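Plendero Guest Rooms: Bed Clearing and Blanket Care FAQ

Does the bed have to be cleared before the blanket is shaken out?
Yes. Small boxes, caps and clips slide into the folds and end up on the floor or in the wash. Clear the surface first, then lift the blanket by two corners.

Where do small items go?
In the 4 litre tray kept in the bedside unit. Boxes are stored upright with the label facing out. Anything with a cap is closed before it goes in. 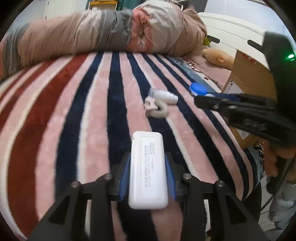

Small items on the striped plush blanket, with the quilt rolled at the headboard end.

Is the quilt folded or rolled?
Rolled, across the full width of the bed. A folded quilt of this thickness does not fit the Hisgate shelf, which has a clear height of 300 mm.

At what temperature is the plush blanket washed?
40 degrees, gentle cycle, no softener. Softener flattens the pile. Wash it separately from towels.

Can it be tumble dried?
Low heat only, for no more than 44 minutes. Finish on a line. Do not iron.

How is the headboard cleaned?
Damp cloth, mild soap, then a dry cloth. Use a soft brush for the slots. Abrasive creams are not to be used on the white finish.

Who deals with missing parts, such as clips and caps?
Vlasta Kadlec at the linen desk. Give the room number and a short description of the part. The sheet is updated each March.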